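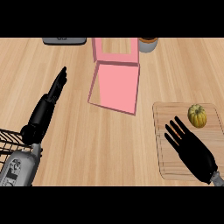
Reltwood Kitchen Pack for two-arm hand simulation: a review after one long month

I bought the Reltwood pack because our lab needed a tabletop environment in a hurry and the sales page promised "contact you can trust." I have read that sentence on a lot of sales pages. We run policies for a pair of five-fingered hands, and before anything goes near the hardware it has to survive simulation, so contact is pretty much the only thing I care about.

Let me get the nice part out of the way. It looks good. The wood grain on the table is better than it needs to be, the cutting board has its little groove, and the squash is ribbed and blotchy the way a squash should be. The gloss on the black fingers even picks up a bit of orange. Marit Tveit, who shares my desk and most of my complaints, thought it was the best looking kitchen set she'd loaded all year. Fine. I don't grade on looks.

The task we care about is simple to say. Left hand closes the lid of the pink box, right hand picks up the squash from the board. We set up 1,000 runs on a Thursday and went home. By morning the success rate was so high that I didn't believe it, and I'd suggest you don't believe yours either.

I started replaying the runs at quarter speed. In a lot of them the left index finger pushes the lid, the lid swings, and then the fingertip slides into the panel and stays there. No contact force gets reported while it's inside. The success check only looks at the hinge angle, so a finger buried in the box still scores as a pass. On a real box, with a real motor behind that finger, you'd have a cracked lid or a stripped tendon.

The panels are the trouble. They are thin, and the collision shapes that ship with the pack are thinner still. Move the finger slowly and everything behaves. Speed it up and it goes straight through between one step and the next. Anybody who has worked with physics engines knows this one, and knows the fix, so I'd like to hear why it got out the door in a paid product.

The second fault bothers me more. The pack has a force limit monitor, sold as a safety feature, that should halt both arms when either hand goes over the threshold. Ours halted one. I pressed the right hand into the cutting board on purpose, the right arm stopped, and the left carried on toward the box as if nothing had happened. I repeated it 17 times with the same result. There is a setting called linked_stop, it is off by default, and the manual mentions it once, in an appendix on logging.

Support at Reltwood was polite. They sent a patch with thicker collision shapes, which helped with the lid and broke the squash: it now sat slightly above the board and rolled off if you so much as brushed it. A second patch put the squash back where it belongs. Reran 4,000 attempts on that version. 1,337 of the old style "passes" would have failed under our own check, which looks at penetration depth as well as hinge angle. Write your own check. It took me an afternoon.

I also tried the Sundqvist set, which is ugly and has flat gray tables, and whose stop links both arms out of the box. Its hinges squeak through the occasional bad contact too, but they log it. If I were spending the money again I'd spend it there and live with the gray.

Good: rendering, load times, object variety, polite support.
Bad: thin collision shapes, a success check that can't see a finger inside a wall, a safety stop that stops half the robot until you find the setting.

Two stars out of five. I'll add a third if linked_stop ships switched on in the next release. We have kept the license for demo videos, and the policy trained on the first batch has been deleted.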